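Shop Floor Talk > Automation > Arm on the packing bench, what happens to us?

benchrat_17
Started Sun 23 May

So we got told at Wellton that the odds and ends bench is going to an arm. Returns, mixed lots, all the stuff that doesnt come in a proper box. 3 of us work it now. Flurina Eberhard (our lead) says nobody loses hours, we move to "exceptions". What does exceptions even mean when the whole bench is exceptions?? Anyone been thru this?

mapplebeck_nights
Yes, since March. Exceptions = whatever it drops or won't touch. First weeks that was most of it. Now less. Wrists feel better, not gonna lie. Job's more boring tho.

tinsnip
Disagree with the wrists thing. I twist more now, reaching in to clear it. Get them to put the reset where you can reach it BEFORE sign off. We didnt and it took 5 weeks to get it moved.

benchrat_17
Good tip, writing that down. They have us on the simulator first, picking items. Two from that:

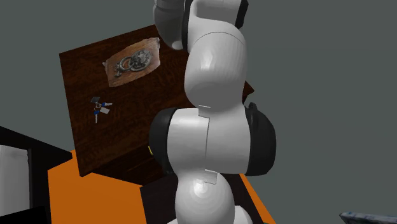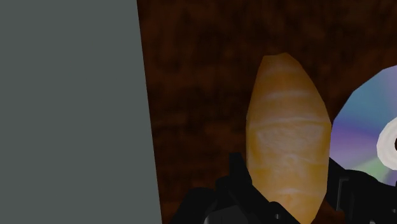 Replies (newest last)

tinsnip
Keys and a door knocker on one table, yeah thats a returns bench alright. Is the bread a joke or do you do food?

benchrat_17
No food. Bảo Diệp set up the items, wanted shapes that are nothing like each other. Bread roll is right up against a CD, so which one do you go for first. Fair question on our bench too.

fovcombe_dan
Sim tells you squat about the pace. Ask what the target is per hour. Ours went from 100 a shift each to "whatever the arm does", and then you're the one chasing it. That's the real change, not the lifting.

mapplebeck_nights
Thats your managment, not the arm. We kept our old numbers. Got it in writing.

fovcombe_dan
Good for you. We asked for it in writing and got a poster.

tinsnip
Also ask about pay grade. If you're teaching it what to pick you're doing more than packing. Ukeck site got a bump for that, small one.

benchrat_17
Hadnt thought of the grade. We're still on packer rate for the sim stuff. Meeting is Thursday, will ask about reset button, targets, grade. Gotta run, break's over

mapplebeck_nights
Ask who covers when it's down too. Ours was down a whole shift last week and we were two short on the bench.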